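Equipment Review: Trullirance Two-Arm Kitchen Cell, Setup and Maintenance Package

Prepared by Elfriede Voß, Automation Laboratory, Kanalau Technical College
May 2022

Scope

The Trullirance package is sold to teaching laboratories that intend to run two arms with multi-fingered hands at a household counter. It consists of the arms and hands, a shared controller, a simulation license with a set of kitchen layouts, and a maintenance kit supplied by Thiele. The laboratory has operated one cell for 32 days of scheduled instruction. The review addresses installation, alignment, routine care and one repair. It does not rate the package as a research platform, and classroom lesson material supplied with the license was not assessed.

Delivery and installation

The cell arrived on two pallets. The base plates, the controller cabinet and the cable sets were in the first, and the arms and hands were in the second, packed in molded foam. The packing list matched the contents except for the grounding strap of the left base, which Ondel, the regional distributor, sent separately.

Installation is described in a printed manual and was completed by two members of staff. The base plates are bolted to the floor and leveled with four adjusting screws each. The manual calls for the screws to be tightened in a diagonal order, and staff are advised to follow it. On the first attempt the right base was tightened in sequence around the plate and had to be loosened and leveled again. The bubble level in the kit is too small to be read comfortably from a standing position.

Cable routing is the weakest part of the installation. The hand cable passes through a clip at the wrist that opens under light pressure, and the manual shows it from one side only. Fraser Hepburn, who is responsible for the laboratory's wiring, replaced both clips with screw-down types before the cell was first powered. The distributor was informed and raised no objection with respect to the warranty.

Alignment

Each arm must be referenced to its own base, and the two bases must then be referenced to each other. The first step is quick and well guided on screen. The second requires the operator to bring each hand to the same steel pin, which is fixed to the counter in turn at three positions. The software reports the remaining error in plain units and will not proceed until it falls within the limit.

The procedure is sound, but it is slow for a laboratory that shares its floor with other courses. The pin holder must be seated firmly before each measurement. A holder with any play in it produces an alignment that passes the software check and fails in use, with one hand closing slightly to the side of its target. The laboratory now checks the holder by hand and records the check in the cell log.

Finger calibration is separate. Each finger is driven to its open and closed stops, and the values are stored in the controller. They are not copied to the simulator automatically. The operator must export the file and load it under the correct arm, and the two files carry nearly identical names. Left and right values were exchanged once in April. The laboratory has since added the arm designation to the beginning of each file name.

Use of the simulator during setup

The simulator is the strongest component of the package. Reach limits, hand poses and object positions can be tested before either physical arm is released, and students may work through a complete setup without occupying the cell. The supplied layouts load reliably. Objects can be moved, removed or exchanged from a side menu, and a layout can be saved under a new name without altering the original.

Two reservations apply. Contact between the fingers and curved foods depends heavily on the friction setting, and the factory value is generous. A grasp accepted in simulation should be repeated at a lower setting before it is transferred. In addition, the viewing position resets when a layout is reloaded, and students lose time restoring it.
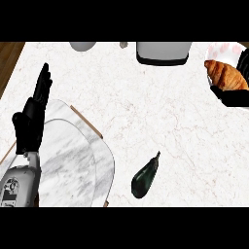

How often should the finger calibration be repeated?

Once every 200 operating hours, and again after any finger, tendon or hand cable has been replaced.

Routine care

Daily care consists of wiping the hands with a dry cloth, inspecting the cable at each wrist and running the short motion test. Solvents must not be used on the finger pads. The weekly tasks are a check of the base bolts against the torque table and a backup of the controller settings. The Thiele kit contains the correct drivers, spare pads and a torque wrench of good quality. Its grease tube has no printed expiration date, and the laboratory has marked its own.

Repair

One fault required the cell to be taken out of service. The right thumb failed to reach its closed stop, and the controller reported an encoder mismatch. The manual directs the operator to replace the thumb module. On inspection, Mr. Hepburn found the connector behind the palm cover partly unseated. It was cleaned, reseated and secured, and the finger calibration was repeated. The fault has not returned. A connector inspection should be placed ahead of module replacement in the next edition of the manual.

Ondel answered the service inquiry within 3 hours, and the replacement module, ordered as a precaution, was accepted back unopened.

Rating

The laboratory rates the package 4 out of 5. It is recommended for institutions that have a trained technician available and can reserve the floor for the full alignment procedure. Purchasers should budget for replacement wrist clips and a larger level. Copies of the cell log template may be requested from the laboratory office at Kanalau.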